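Atovness-users mailing list
Subject: Re: [atovness-users] Grippers for drawer tasks, Bilero or Gallagher?
From: Garba Oyewole

Replying to the list so the numbers end up in the archive.

> We have a two-arm setup in Atovness and are about to pick one gripper
> model for the whole household set. At the moment the choice is between
> the Bilero two-finger and the Gallagher short-finger. The Gallagher
> loads faster and its contact settings are easier to read. The Bilero
> seems to be what most people on this list use.
>
> Has anyone run both on the same drawer task? I am mostly interested in
> handles, not in pick and place. Also, does the head camera placement
> make any difference to the result, or can we leave it at the default?
> We are on the stock controller and would like to stay there.

Yes, I ran both in November, on the Sirnirix body with the stock arm controller. Same start pose, same seeds, 1000 episodes for each gripper. The task was to reach the drawer handle, close on it, and pull until the drawer passed the halfway mark. An episode that hit the time limit counted as a failure. I did not retry anything.

The scores came out closer than I expected. The Bilero finished 105 more episodes than the Gallagher did. Most of that gap is in the lower drawer, where the wrist has to come in low and the housing of the Gallagher gets to the cabinet front before the fingers close. On the upper drawer I would call them equal.

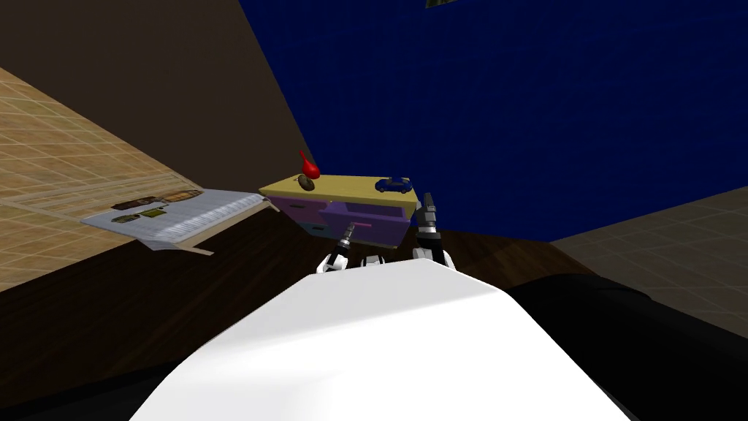
Camera placement made more difference to me than the gripper did, so I would not leave it at the default without checking. The policy only gets what the head camera gives it, and with the head rolled over, the robot's own white shell takes up most of the bottom of the view. You still get the handle in that pose, the short pink bar just above and between the two grippers, but there is very little room left under it. Any further down and the shell would start to cover the fingers during the approach. I moved the camera mount forward by 5 cm in the model and left the tilt range alone. After that the failures where the gripper closed on air dropped for both models. I have not scored that run properly yet, so please don't quote me on it.

If you do move the camera, change it in the body file and not in the scene file. I did it in the scene file first and the change was lost each time the scene was reset. It took me an afternoon to notice, as the first episode always looked fine.

Some notes on the grippers themselves.

Bilero: The fingers are longer and the wrist can stay further back from the front panel. The default closing force is too high for the handles in the household set. The handle mesh is thin and the fingers push into it, and then the solver throws the drawer open. That looks like a success in the log. I cut the force to half and the problem went away. If your success rate on drawers is very good on the first day, check for this before you tell anyone.

Gallagher: Contact is cleaner and I never had the drawer jump. It is also faster to simulate, though I did not time it in a way I would want to defend. The weak point is reach. With the default approach height it touches the panel on the lower drawer. You can get around this by turning the wrist a quarter turn and coming at the handle from the side, but then you need a second approach pose and the stock controller does not switch between the two on its own. I wrote a small wrapper for it. It works on my machine and is not fit to share.

On the controller question: staying with stock is fine for pulling. It is less fine for the last part of the reach. It slows down near the target based on the wrist position, not the fingertip position, so a longer finger arrives faster than you would think. On the Bilero I moved the tool point out to the fingertips and got a much gentler contact. That is 2 lines in the arm config. I can send them if you can't find the place.

One thing I did not test is clutter. I did not move the objects on the cabinet between episodes, and my task never asked the robot to touch them. If you shuffle them, expect some episodes where something gets knocked off the top by the idle arm. My success check ignores that completely. Yours maybe should not.

If I had to pick one today for handles only, I would take the Bilero with the lower force and the corrected tool point. If your set has a lot of small objects as well, I would want to see a pick test on the Gallagher first. Somebody on this list had one going last spring and I never saw the result. If you are reading this, please post it, even if it is unfinished.

Two questions back to you. Which version of the household set are you on? The handle meshes changed at some point and I am still on the older ones, so my force setting may not carry over. And are you using both arms for the pull, or is one of them parked? I parked the left one for all of these runs. I have a feeling the parking pose matters more than it should, but I have no numbers to back that up.

I will post the camera run when it is scored.

Garba

_______________________________________________
atovness-users mailing list
To unsubscribe, send a message with the word unsubscribe in the subject line.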